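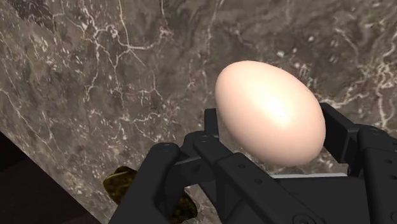
Stornby Recipe Cards

A plain-text collection of home recipes from the Stornby neighborhood, typed up from paper cards, notebook pages and the backs of envelopes. Version 7 holds 3000 recipes, and I'm thrilled with how it looks now. If you cook, study how people write about food, or just like reading what someone's aunt thought counted as "a nice amount of butter," dig in!

What you get

One file per recipe, in the recipes folder, plus a single table called index.csv that lists them all. Every recipe file has the same fields in the same order:

title: as written on the card, odd spelling and all
source: the box or notebook it came from
decade: our best guess, or "unknown"
serves: a number, or blank if the card doesn't say
ingredients: one per line
method: the text of the card, with line breaks kept
notes: anything scribbled in the margins
typed_by: initials

The notes field is my favorite part of the whole thing. Cooks argue with themselves in there for years (one sponge cake card has the oven temperature changed four times, in three colors of ink) and you can follow a recipe slowly turning into a different recipe.

Where the recipes came from

Most came out of four big sources. The Brito box is the largest, a metal card file that was passed around between three households and has a very strong opinion about salt cod. The Tanton notebooks are mostly baking. The Clovik folder is a jumble of clippings and typed sheets, and we only kept the pages with handwritten recipes on them. Everything else arrived one card at a time and is marked "loose" in the source field.

Wagner Leite and Yulan Yan did the bulk of the typing. Benedito Toledo read the Portuguese cards and wrote the English versions, which sit next to the originals in files ending in _en. Vidar Forsberg built the index and the search script.

How we typed things

We kept the words on the card. If it says "cook until done," the file says "cook until done." Spelling stays too, so search for both "zucchini" and "zuchini" if you want them all.

Amounts are kept as written in the ingredients field. The index has a second column, amount_clean, where cups, spoons and pounds have been put into one common form. "A handful" is left alone in both places. So is "the blue cup," which shows up in 68 recipes from the Brito box and which we would dearly love to measure one day.

Unreadable words are marked with [?]. A guess looks like [nutmeg?]. Please don't drop the question mark if you reuse the text.

A word on eggs

Eggs needed their own rule. Older cards often give a count with no size, some say "large," and a few Tanton cakes go by weight in the shell, with the butter and sugar matched to it (a lovely way to bake, do try it). We store whichever one the card used and never convert between them. The egg_unit column says count, weight or unclear. Cards that call for yolks only or whites only are flagged in egg_part.

Known problems

Some recipes appear twice under different titles. We left them in when the wording differed.

Decades before 1950 are shaky. Treat them as a hint.

Nobody has cooked the whole set. A few canning and preserving recipes follow old methods that aren't safe by present standards. They're tagged old_canning. Read them for fun and use a current guide for the real thing.

The loose cards lean heavily toward desserts, so don't use this set to work out what people ate for dinner.

Using it

Unzip the folder and open index.csv in any spreadsheet program. To search from the command line, run:

python find.py "lemon"

It looks through titles, ingredients and notes. Add --source tanton to stay in one collection.

Sending in more

Yes please! Type your recipe using blank_card.txt, put your initials at the bottom, and send it to Tarcísio Sales, who checks new files against a picture of the card before they go in. The next batch is planned for October, and we'd love to hit 4000 by then. Soups are especially welcome, we have hardly any.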